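The Curkaten tackle bag – and how I ended up selling it

Last updated: September

I started making rugby training kit because our under-14s at Tetbridge kept splitting tackle bags. We'd get through one every winter, the stuffing would go all over the 22, and some poor parent would be out there with a bin liner. After the third one I unpicked it on my living room carpet to see how it was put together, and I wasn't impressed. One row of stitching round the base, that was all, and the base is the bit that gets dragged about.

So the Curkaten has a double-stitched base with a second skin glued and sewn over the top of it. You can unlace the outer cover when it gets filthy (it will), hose it down and leave it on the fence. I've had one of mine going at Tetbridge for three seasons and it still stands up straight, which is more than I can say for the coaches.
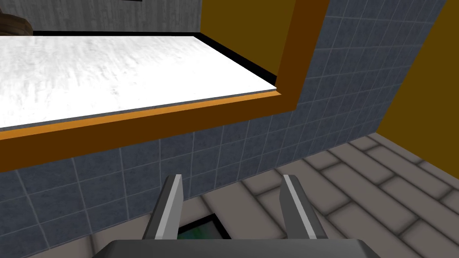 There are two sizes. The junior is the one most clubs ask for and it's £83. The senior is taller and a good deal heavier, and that one is £383. I know that's a big jump! The senior has a weighted core and a much thicker foam wrap, and each one takes me most of a week to put together. If you're coaching anyone under 16, please don't buy the senior. I've talked plenty of people out of it by email and I'm happy to talk you out of it too.

Colours are navy, bottle green or red. I did try a yellow one for Levov, who play up the valley from us, and it looked fantastic for one session and then like an old banana for the rest of the year. I won't be doing yellow again unless you really beg.

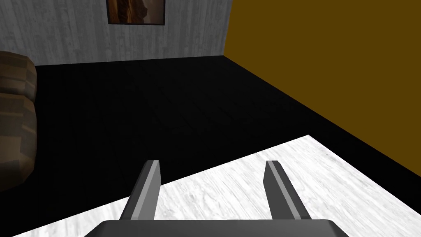
People ask about the handles. There are four on the senior and two on the junior, all webbing, all set flat against the bag so fingers don't get caught in a hit. My first version had loops that stuck out and Sanaa Hamdy, our girls' coach, came off the pitch with a very sore thumb and some strong opinions. She was right. The flat ones are a bit fiddly with cold hands but I've stuck with them.

Setting up takes no time. Stand it on grass, give the holder both top handles, and get them to let go as the tackler makes contact. Don't lean it on a post and don't let the kids jump on it in pairs (they'll try). If the foam settles after a few months, loosen the lacing, roll the bag along the ground a few times and lace it up again from the bottom.

Store it upright and out of the wet if you can. Ours lives in a shipping container with the corner flags and it's fine – a bit smelly by March, but fine.

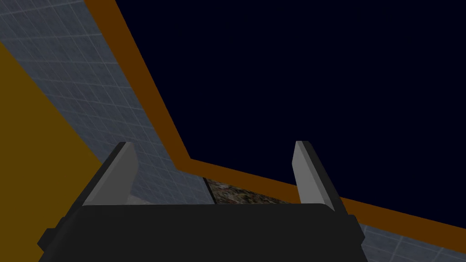

Spare covers are £43 and fit any junior bag I've made, including the old ones with the sticking-out handles. Senior covers I do to order, so drop me a line and I'll give you a price. I can put a club badge on either if you send me a decent copy of it, and please make it bigger than a postage stamp.

Delivery is by courier for the juniors. The seniors are too heavy for the one I use, so it's collection from Tetbridge, or I can leave yours with Owusu Sports if that's closer for you. They've got a loading bay and they don't mind, as long as you ring them first. Allow a fortnight for a junior and a month for a senior, a bit longer at the start of the season when everyone remembers they need one at the same moment.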